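3.2 Dye loss in household washing

Red reactive dyes on cotton release more unfixed color in the first washes than blues or browns of the same depth. We washed cut swatches at 40 degrees in the Wirnside laboratory, with 2 g of detergent per liter and no softener. The rinse water was drawn off after each cycle and its absorbance read against a blank. Swatches were dried flat. Urquhart's correction for water hardness was applied to all readings.

Figure 2. Red fabric, panels (a) to (d), left to right. In (b) it is on a clothes rack with other items.

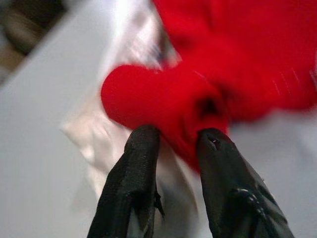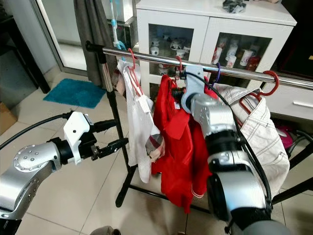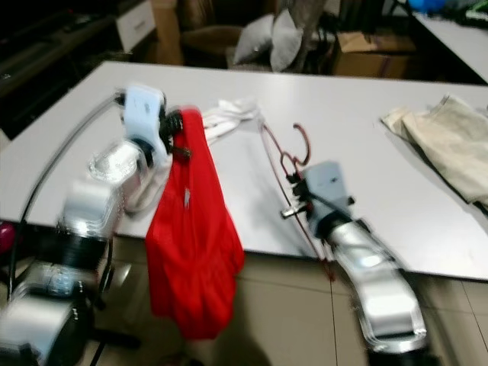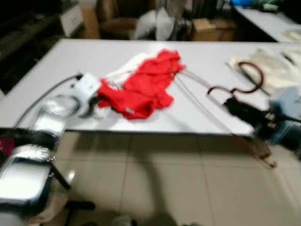 Favville, December

Rinse readings fell steeply between the first and second cycles and leveled off after that. Staining of the adjacent white cotton followed the same course, although the gray scale grades were too coarse to separate the later cycles. The Geddes lot, dyed with a shorter soaping step, bled longer than the others and was treated separately in the regression. Agitation speed had little effect. A lower liquor ratio raised the concentration in the rinse but left the total mass of dye released unchanged within error.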